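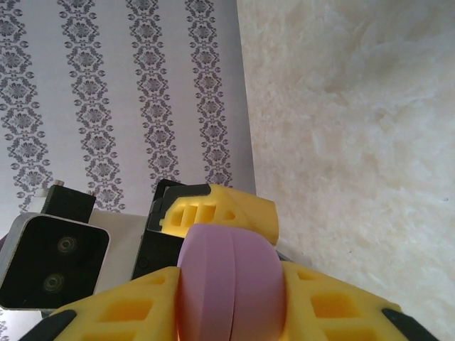 Patterned Paper Next to a Plain Wall: Your Questions

We love this topic! Every November the mail picks up as people get rooms ready for company, and a lot of it is about the same thing: putting a striped or damask paper beside something quiet and creamy. These are the ones that keep coming back.

Do gray damask and cream really go together?

Yes, and we'd happily do it in every room of the house. The trick is to look at the background of the paper before you look at the print. A pale lavender-gray ground with charcoal medallions is on the cool side, so a warm ivory next to it makes both look richer. If you're nervous, tape up a big sample and check it at 7 in the morning and again with the lamps on.

Should the plain side be flat paint or something with texture?

Either works, but we lean toward a little movement - soft mottling, a cloudy marbled look, a plaster finish. Next to all that scrollwork a dead flat wall can look a bit unfinished. Keep the color changes small. Beige on off-white is plenty.

Which wall gets the pattern?

The one you see when you walk in, or the one behind the bed. Ingeborg Diekmann wrote to say she papered only the short wall in her hallway and now everybody stops there to take their shoes off (we're copying that one).

How do I keep vertical stripes straight?

Don't trust the corner! Hardly any corner is plumb. Hang a weighted string, draw a pencil line, and line your first strip up with that. With floral chains, pick one medallion and check that it sits at the same height on every strip before you smooth anything down.

How much extra should I buy?

One more roll than the math says, two if the repeat is long. Write the batch number on the inside of a closet door. Nele Hellwig did this and matched her paper years later when a bookshelf scraped it.

What do I do where the paper meets the plain wall?

If they meet in a corner, wrap the paper just past it and trim with a new blade. On a flat wall you can use a thin strip of molding or a very careful cut. We like the careful cut, but go slow and change blades often.

Can I add pink?

Please do! Dusty pink and light mauve are lovely with gray and cream. Try it in small things first: a candle, a cushion, a vase. Matte finishes look calmer than shiny ones beside a busy print. Rosemarie Eichhorn went all in with mauve curtains and her photos made us very jealous.

How do I clean it?

Check the symbol on the roll label. Washable papers can take a damp sponge and a drop of dish soap. Anything else gets a soft dry brush, top to bottom. For a textured plaster finish, use the brush only and leave the sponge in the kitchen.

Will vertical stripes make my ceiling look higher?

A bit, yes, mostly when the paper runs right up to the ceiling with no border.

My question isn't on the list.

Send it to Theda Wunderlich through the contact form, with a photo of the wall if you can. She reads them over her morning coffee and answers most of them the same week.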